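Hi Olesia — quarterly note on the Mancombe tenant laundry and linen reuse grant. Sorry its short, writing this between deliveries. Numbers first, grumbling after.

**Where we are**

- Pumphrey Street drop-off open since October. Steady.
- Tikcombe drop-off open, then closed for nine days (burst pipe, upstairs neighbor), then open again.
- 600 bags of clothing and bedding taken in. Target for the quarter was 500, so ahead.
- 49 households on the regular pickup list. Another batch waiting on paperwork.
- Sorting still the slow part. See below.

**Money**

Spent so far: $4000 of the equipment line, nearly all on the two secondhand dryers and the venting. Venting cost more than the dryers. The landlord wanted a licensed installer, fair enough, but the quote went up twice. I moved nothing between lines without asking. Receipts are in the shared folder, the Zarkico invoice is the one with the coffee on it. Will rescan.

Transport is under budget. Yaroslav Ivanyshyn has been doing the Tikcombe run on his way home and only claims the mileage for the detour. We should pay him properly next quarter — I'd like to talk about that before the renewal.

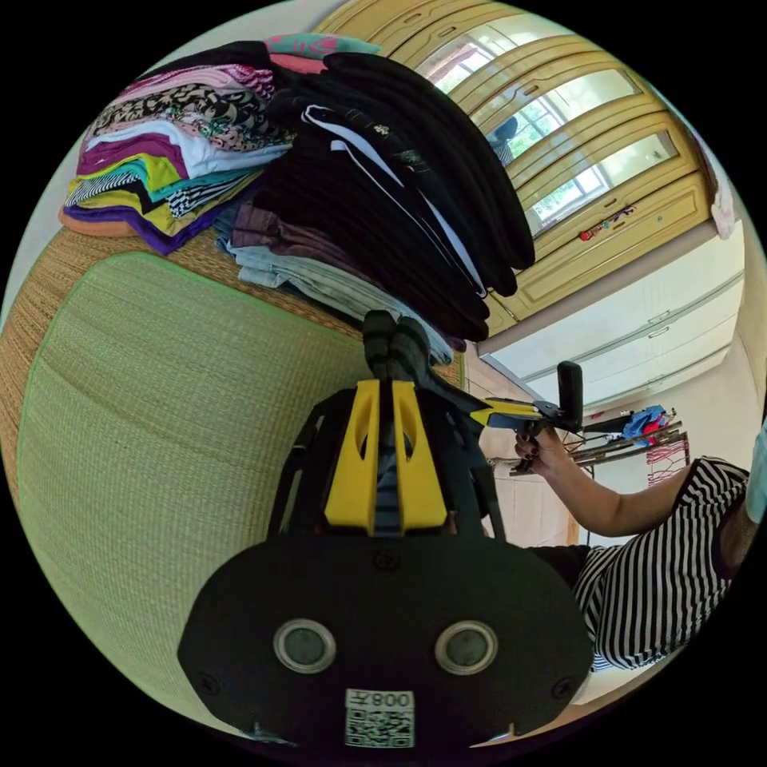
**Intake and sorting**

Bags come in faster than we can get through them, mostly evenings. We tried sorting by size first and then by condition, and it was a mess, everything got handled twice. Switched in November to condition first. Better. Kids' coats go straight out, no storage at all, they're gone in a day or two. Adult winter stuff similar. What piles up is summer clothing and single pillowcases. So many single pillowcases.

Rejects are baled and go to the Zarkico textile recycler. They changed pickup from weekly to every other week without much warning and we had bales in the hallway at Pumphrey. Fire inspector was not thrilled. Fixed now, bales are in the shed, and the shed has a lock.

**Households**

Feedback from the pickup list is mostly about timing. People working late shifts can't make the 5 pm window. Trying a 7:30 pm slot at Pumphrey starting in January, 4 weeks trial, then decide. Two families asked for bedding for a new baby and we didnt have a crib sheet in the building. Put out a call, got plenty. Now we keep a small shelf just for that.

The referral form is too long. Olesia, I know your side needs the income question, but can it move to page two? People stop there. I can send you the half-finished ones with names taken off if it helps make the case.

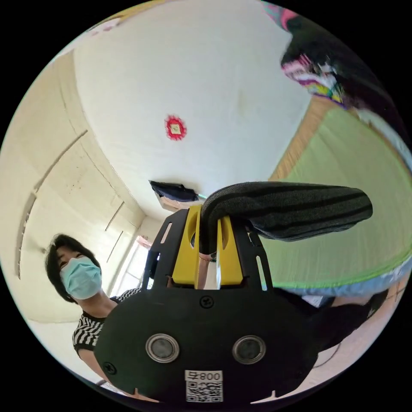
**Behind schedule**

Mending evenings. Planned for November, not started. The instructor moved away and the replacement wants a room with better lighting than we've got. Looking at the library annex, waiting on a call back. If it slips past February I'd rather hand that portion back or put it into transport, tell me which is easier for you.

The Spanish flyer is done. Ukrainian flyer is with the printer. Website still says we close at 4, ignore it.

**Next quarter**

Evening slot. Shorter form if you agree. Second shelf unit at Tikcombe, once the wall has dried out. Renewal draft to you by the end of January, budget tab first becuase I know that's the part you get asked about.

Call me after 3 pm if anything here looks off, mornings I'm in the van.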